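Tape outline on a white tabletop: leave it or paint it?
Wistudov Bench Forum > Surfaces and Marking

zkacz
Posted August 20, 2025

We have a white tabletop that gets used for block stacking all day. The target area is a square of black tape, and there's a separate strip of the same tape further left. I retape the square every few weeks because the corners lift when somebody wipes across them. I'm thinking of painting the outline on instead. The top also has a lot of old holes and brown spots from earlier layouts, and I don't know whether to fill those first or live with them.
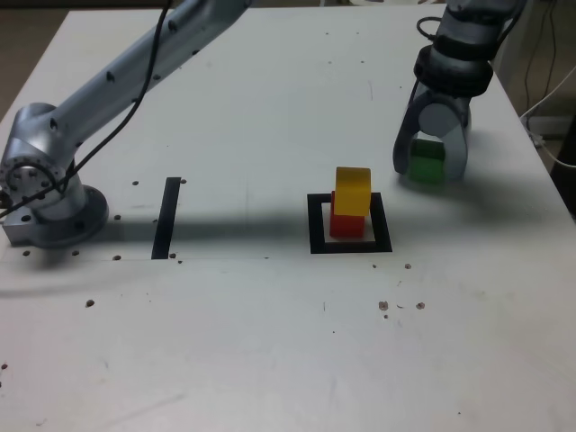

Paint would have to survive a damp cloth twice a day, and I would want the line to stay as dark as the tape. The outline has to be easy to see from a standing position, with blocks on it. Tape does fine there. With the red cube in the square and the yellow one on top of it, you can still tell right away where the edges are. I have tried a marker on scrap and it went gray in a week.

Has anybody painted lines on a white top and been happy with it after a year?

Zbigniew Kaczorowski

mudroom_pat
Keep the tape. We painted ours in May and regretted it by summer. Once you want the square moved 2 inches over, you are sanding. And the patch you sanded never matches the rest of the white.

lelden_shop
Disagree with Pat. Paint is fine if you scuff the surface first and mask with something that leaves a clean edge. Ours has been down 4 years. Two thin coats, let it cure a full week before anything gets set on it. Most people put blocks on it the next morning and then blame the paint.

mudroom_pat
I let it cure. The paint held. Moving it was the problem.

Shao
What tape are you using? If it's plain electrical tape, that would explain the corners. It shrinks. Use cloth tape or floor marking tape, cut it with a knife and round off the outside corners a little. Also wipe along the line and not across it.

zkacz
Plain electrical, yes. I'll look for floor tape. The square doesn't move often but it has moved, so Pat has a point. Another picture for the surface question, with the green and yellow off to the side of the square. You can see the scuffs and specks in this one.

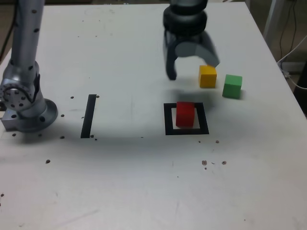
Re: filling the holes

lelden_shop
I wouldn't fill anything you may want to bolt into again. For the rest, two-part filler, pressed in slightly proud, then a block and 220 paper. Filler is never quite the same white. If that bothers you, paint the whole top and do the lines at the same time.

Shao
Painting the whole top is a lot of work to hide some specks. Try melamine cleaner on the scuffs first. A bottle of the Kanditus stuff lasted me most of a year. It won't touch the brown spots if they go into the surface.

gridline29
The only reason I'd fill is if a block edge catches in a hole when it gets slid. If they're always picked up and put down, leave them. Dirt is the bigger issue. A toothpick and a vacuum takes care of it.

zkacz
They get picked up, mostly. I'll skip the filler and clean. One more thing I should have asked at the start. There is a vertical black strip on the white panel at the back too, and the panel is dirty in the same way as the top. Same cleaner on that?

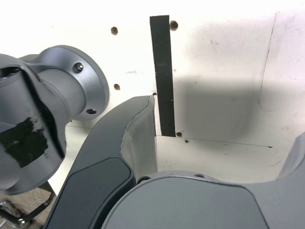 Black strip on the white back panel.

Shao
Same cleaner, but spray the cloth and keep it away from the edges of the strip.

mudroom_pat
I'd use dish soap on the panel. Melamine cleaner left a shiny area on mine.

lelden_shop
Then you rubbed too hard. Test it low down in a corner.

zkacz
Ordered a 50 yard roll of floor tape. Will do the square over this weekend and leave the paint for now.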